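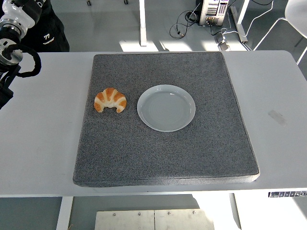

Can I put the mat on the table as soon as it is unpacked?

Leave it flat on the floor for 20 minutes first, so that any curl from the box can settle.

Section 6: Laying the mat and placing the plate

You will need the Olldale mat (part 617), one plate, one pastry and a dry cloth.

1. Wipe the table top and let it dry. Scuffs that do not come off with the cloth can be left.
2. Lower the mat on to the middle of the table with the speckled side up. Keep some white table showing on the left and the right.
3. Press down each corner. A mat that sits slightly skewed is fine for everyday use -- it only needs straightening if an edge hangs over the side of the table.
4. Place the plate on the mat, towards the back half, with the rim up.
5. Put the croissant to the left of the plate, on the mat itself. Leave a gap between the two.

Note: Real pastry sheds crumbs and grease. If you use one, shake the mat out at the end of the day. The Wundis play food range wipes clean with a damp cloth.

Caution: Do not slide the plate across the mat. Lift it.
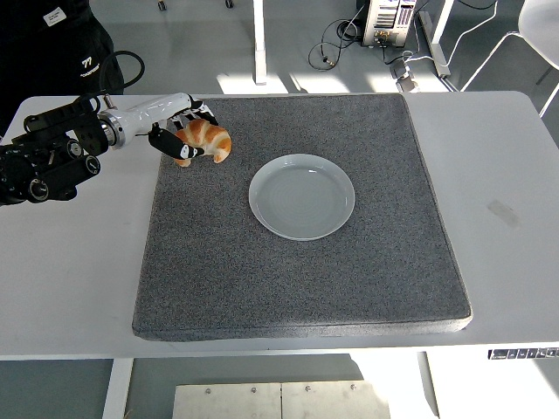

Page last changed: 23rd May, F. Kuster

Moving the croissant to the plate

1. Check that the plate is empty and lying flat.
2. Take hold of the croissant across its ridges. The pointed ends are the weakest part and should not be used for lifting.
3. Raise it clear of the rim before moving it across.
4. Lower it on to the flat centre of the plate and let go.

If the plate rocks, take everything off and feel under the mat for grit. If it still rocks, try a different plate.

Note: Telto mats and Gondal mats differ in thickness. Do not stack one on the other.

Storing the mat

Store it flat. Where there is no room for this, stand it on edge for no more than 3 days. Never fold it.

For replacement plates, see section 3.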